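### 3.2 What people told us about their gloves

I should say up front that I came to this project as a knitter first and a researcher second, so some of my hunches were baked in before Gavin Ogilvie and I wrote a single survey question. My big hunch was that people give up on hand-knit gloves over the cold. I was wrong! Of the 300 people in Damham who sent the form back, 141 said fit was the main reason a pair ended up in a drawer, and only 85 picked warmth. The rest named itching, holes, a lost mate, or (my favorite answer) "my sister wanted them."

Fit turned out to be a slippery word, though. When Souad Mansour sat down with people for the longer interviews in August, she asked them to put on the pair they liked least and just talk. Almost everybody started with the fingers, and then ten minutes later they were complaining about the back of the hand. Too much fabric there and it bunches up when you make a fist. Too little and the cuff creeps down every time you reach for something. I've made both mistakes, sometimes in the same glove. 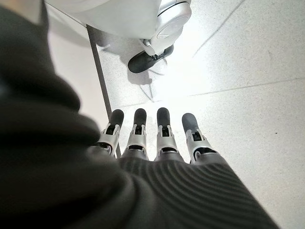 **Figure 4.** Dark gray knit covering over the back of a robotic hand, with a ribbed texture of fine curved ridges and four fingers reaching forward.

The other complaint that kept coming up was the thumb. Older patterns from the Ashour pamphlets set it straight into the side seam, and our wearers could feel that seam pulling whenever they gripped a steering wheel or a shovel. The Adach patterns add a gusset, a little wedge of extra stitches, and people who owned both kinds went on and on about the difference. One woman had unpicked her old pair and reknit the thumbs from memory (she let Souad copy down the stitch counts, and we'll come back to those in Section 4).

Yarn mattered less than I'd have bet. We had a lot of Lolex wool blend in the sample because the shop in town carries it, and I worried that would tilt the answers. Gavin ran the numbers with and without those gloves and the order of complaints stayed the same, so we left them in. A typical adult pair in our set takes nearly 4000 stitches per hand, and that's a lot of evenings to spend on something you'll wear twice.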